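Plorelano Forums > Hardware > End Effectors
Thread: Kaijage fingers vs Plinska linkage for PC assembly, which one

shimstock
January 30, 2024
Ok so quick writeup before I lose my notes. We're doing desktop PC assembly / disassembly with one arm, wrist cam on the gripper. CPU socket work mostly, RAM later. Have been going back and forth between two setups.

Setup A: Plinska parallel linkage, narrow fingertips, stock controller.
Setup B: same arm, Kaijage fingers, wider pads, more grip force, a lot more bulk down by the socket.

A is on right now. Gets into the case fine. Reach over the board is good, and the narrow tip clears the capacitors with the wrist kept low. B I had to come in almost straight down or the pads hit something.

Problem with A is what the camera gets. Body of the gripper eats the bottom half of the view whatever I do.

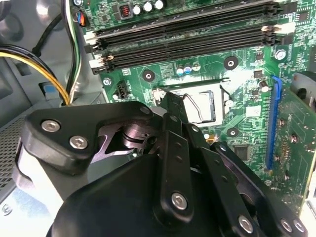 Setup A over the socket, protective cover still in the load plate. RAM slots empty.

So for the approach it's ok, you see the socket and the retention lever. But anything closer to the wrist is just black plastic. Has anyone moved the camera off to the side on one of these? Or gone to a second fixed camera and given up on wrist view?

Controller is the Mikero one, loop at 345 Hz. No complaints there except the connector.

pogopin_dan
Moved mine out on a bracket. Helped the view, wrecked the calibration every time it bumped the case wall. Went back after 2 weeks. Fixed overhead cam plus wrist is the way, imo

lowtorque
disagree with pogopin. overhead is useless as soon as the arm is in the case, you're looking at the back of the wrist the whole time. Wrist cam blocked at the bottom is fine if the fingertips are still in view. Are they?

also why the Mikero controller, that thing runs hot

shimstock
Tip is in view yeah. Just the one finger really, the other is lost in the linkage from this angle. Mine doesn't run hot, fan side up?

Here's another with a processor in the socket. Exposure is my other headache. The heat spreader is shiny and auto exposure hunts when the wrist comes down, so I locked it. Better, not great.

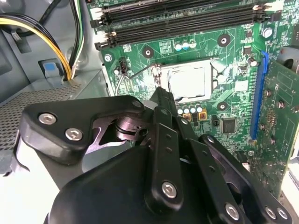
Same gripper, CPU in, finger tip just below and left of the socket.

Edge detection on the socket was ok with the cover on and got flaky on bare metal. Lamp angle matters more than the camera does I think. Tried a diffuser made of baking paper, dont laugh, it worked better than the ring light.

grubscrew
Baking paper gang. Been on ours since last February.

What's your force limit at the lever? We tried the Plinska on retention levers and the finger slid off sideways more often than it caught. Kaijage pads did it no problem. If levers are in your task list I'd stop right there and go with B.

lowtorque
thats a fingertip problem not a gripper problem. print a hooked tip. 20 min job

grubscrew
Printed tips flex. Done it, binned it. Maybe yours are thicker.

shimstock
Levers are in the list but further down, for now I do them by hand. Noted on the flex tho, was going to print some this week.

Numbers so far, same start pose, placing a CPU on the dummy plate:
Setup A: 23 misses out of 700 tries
Setup B: stopped counting, kept clipping the plate on the way in

Which isn't fair to B, I know. The approach path was tuned for A.

pogopin_dan
So you don't have a comparison then, you have one gripper and a grudge. Retune the path for B and run it the same number of times or the table means nothing.

shimstock
Fair. Will do that. It's a full day swapping and recalibrating though so not before next week.

The dummy plate is the gray one we use in the silver case for practice picks. Features are roughly where a board would have them, nothing to break if the arm goes down too hard. Grip is on two opposite edges of the chip, one finger each side. With narrow fingers the chip can rotate a little about the grip line if it was picked off center. Wide pads should be better at this and that is the main reason I want B to work.

Oh and force. I've been closing to position with a low current cap, not real force control. Mikero firmware has a force mode but it chatters on thin stuff. If somebody has gains that work on something as thin as a CPU please post them, I've been through the Plorelano wiki page and those are for the older version.

Pick going onto the plate, setup A:
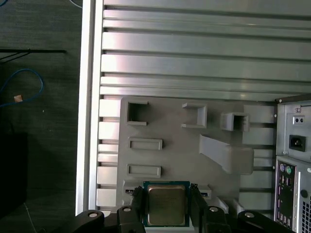
lowtorque
Turn the derivative term way down and filter the current reading before it hits the loop, chatter went away for me. The wiki gains are junk for anything thin. And I'd try rubber on the narrow tips before doing the whole swap to Kaijage, just a thin strip. Fixed most of the rotation on our side.

grubscrew
Rubber leaves residue on the substrate edge. Fine on a dummy, wouldn't do it on a real chip.

lowtorque
use silicone then. never had residue

shimstock
Ordering silicone strip. Will try the filter tonight, gains after. pogopin I'll post the B runs in this thread when I have them, same count for both, path retuned.

pogopin_dan
Good. Post the approach angle too, and what you lock the exposure at.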